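Search this site Enter keywords Go

Kodport simulation licence: is it worth the money before you buy an arm?

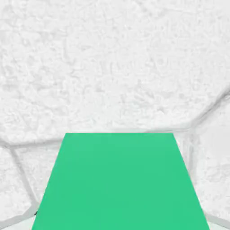 Fuvard Makerspace — Automation Group

March 7, 2021
By Aušra Uibo

We plan to put a small arm on the bench this year, and the group asked whether we should pay for a simulator first. I have been using Kodport on the shop computer for the past month. The single-seat licence is $412 a year. The free tier stops you at 90 minutes of run time a month, and I used that up in two evenings.

Setup was easy. Kodport wants a decent graphics card, and ours only just copes. Flat shapes in one colour, like the green piece in my test, render with clean edges and no fuss. The rough white surface behind it took more fiddling. The bumps and seams look good once they load, but I turned the texture detail down for most of my runs to keep things moving.

The part I liked best was swapping arms. You can load the Curkirov and the Kütt models into the same job and compare reach. On our bench layout the Kütt came up short at the back corner, so we would have had to move the vise. Finding that out on a screen is cheaper than finding it out after delivery.

Some complaints. The manual is thin on grippers. Saving a job with a custom material crashed the program twice. Support answered my email in four days and the fix worked, but four days is slow for a paid product. The grip settings also need real numbers from you, and the defaults are too generous. I would not trust a pick that only worked on the defaults.

For the budget, Dörte Sauerland has pencilled in $500 for software and $300 for mounting hardware, apart from the arm itself. Kodport fits under that with a bit left for cables. If your group already knows which arm it wants, skip the licence and use the free tier to check reach. We are still choosing, so I would pay for one year and not set it to renew.

The order form is due in April. Send me your bench measurements before then if you want your job tried on both arms.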